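Umer bedside handling project
Progress report to the Royer programme office
Prepared by Perrine Vasseur, Gultside
May 8, 2023

Summary

Work on bed-making and bedding retrieval continued until the right arm failed to hold position during a sheet-straightening run. No one was hurt. Powered work was stopped for the rest of that week and has restarted at reduced speed. The fault has been traced to a worn connector in the gripper cable, with a software fault that made the result worse. One of the two corrective actions is complete. The second is open and will delay the next milestone.

Work in the period

The period was given over to tasks on a single bed with ordinary household bedding. Earlier trials used a plain fitted sheet and one pillow. Since January the team has added printed blankets, soft toys and small flat items left on the sheet, as these are what the arms will meet in the Rirkgate flats.

Grasping the edge of a blanket is now dependable when the edge hangs over the side of the mattress. It is much less so when the blanket is bunched, and the pattern on some blankets is still read as a fold by the edge finder. Flat items on a white sheet are found without trouble but are hard to pick up, as the finger tips press into the mattress before they close.

Description of the fault

The task was to smooth creases in the middle of the sheet using both arms. The left arm was holding the sheet in light tension and the right arm was moving towards it. The right gripper stopped reporting its finger position. The controller should have treated this as a fault and held both arms where they were. It went on using the last good value, took the fingers to be open, and carried out the next step in the plan, a downward press followed by a pull.

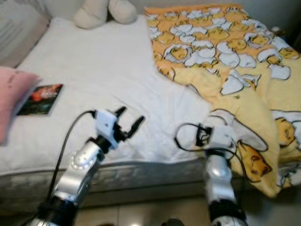 The fingers had in fact closed on the sheet by then. The pull raised the load at the wrist above its limit, the wrist drive cut out, and the forearm dropped under its own weight until it rested on the edge of the mattress. The operator, Rattana Somboon, pressed the stop button. Both arms were then without power and the left gripper had to be opened by hand to free the sheet.

Damage was limited to a torn hem and a scuffed finger pad. The mattress took the weight of the forearm. On a hard surface the gripper housing would probably have cracked, and a hand resting on the bed under the arm could have been trapped. The event has been recorded as a safety matter for that reason.

Cause

The cable to each gripper is left in an open loop so that the wrist can turn through its full range. On low reaches across the bed the loop drags over the bedding, and each time it catches, the strain is taken by the connector at the housing. When the right connector was opened, two pins were found to be loose. The left connector was sound.

The software fault is separate. The check for stale readings was written for the arm joints and was never extended to the grippers. It had not shown up in bench tests because the cables there are clipped down.

A third point concerns the drop itself. The wrist drive does not have a brake, and a cut-out at that joint leaves the load unsupported. This was known and was listed in the risk register as acceptable for unoccupied trials. We no longer consider the entry adequate and have reopened it.

Actions

Software: complete. A gripper reading older than 100 milliseconds now stops both arms and holds them under power. The change was tested by pulling the connector during slow motion, with the arms clear of the bed.

Cabling: open. A strain relief bracket has been drawn up and a sample fitted to the right arm. It keeps the loop closer to the forearm but takes away part of the wrist's turning range, and the far side of the bed can no longer be reached at some angles. A second version is on order. Until it is fitted, connectors are checked by hand at the start of each session and the result is entered in the log.

Operating rules have also been changed. The bed area is kept clear of people whenever the arms are powered, including during set-up, which was not previously required.

Effect on the programme

The two-arm sheet task will not be shown at the next review. Blanket retrieval can go ahead with one arm. No extra funds are requested; the brackets and replacement connectors are covered by the existing spares line.

We ask the programme office to confirm whether the reopened risk entry needs outside review before trials move to Rirkgate. The 365-day maintenance interval for gripper cables should in our view be withdrawn in any case, and a new interval will be proposed once wear on the second bracket has been measured.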